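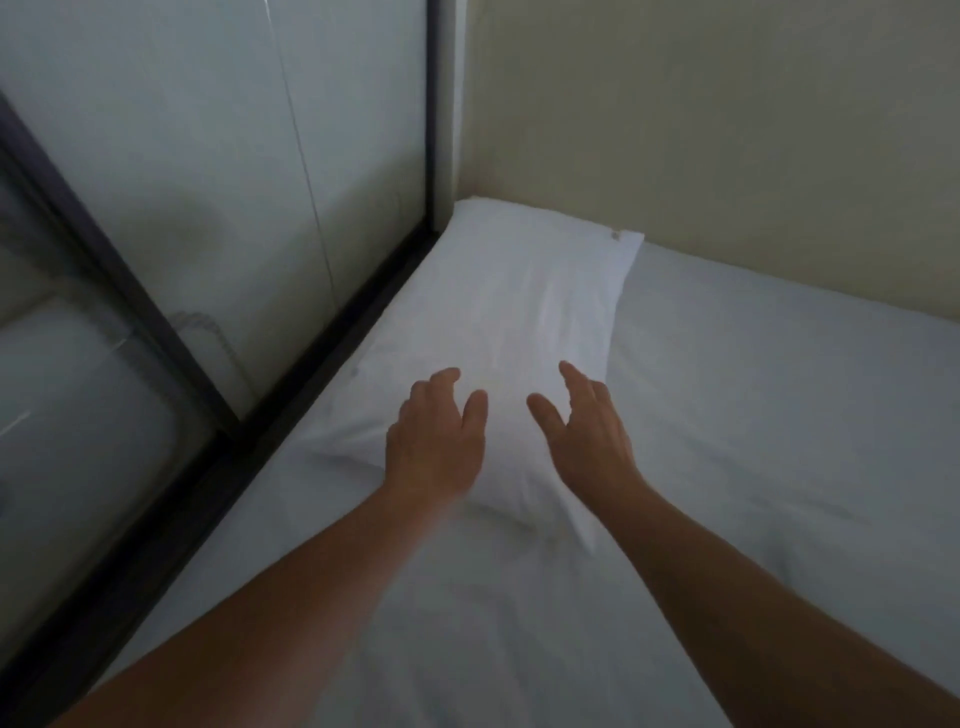 Drerkix asks that hand tracking be checked before any bedding task is loaded, as white fabric on white fabric gives the depth filter little to work with.

4.2 Setting the contact threshold

1. Open the Bronine console and select Perception, then Soft Items.
2. Set the frame buffer to 60.
3. Set the contact threshold to 14.
4. Replay the pillow clip and confirm that both hands are labelled – left and right.
5. Save the profile.

Note: Blurred hands may lose their label.

Caution: Do not edit the profile during replay.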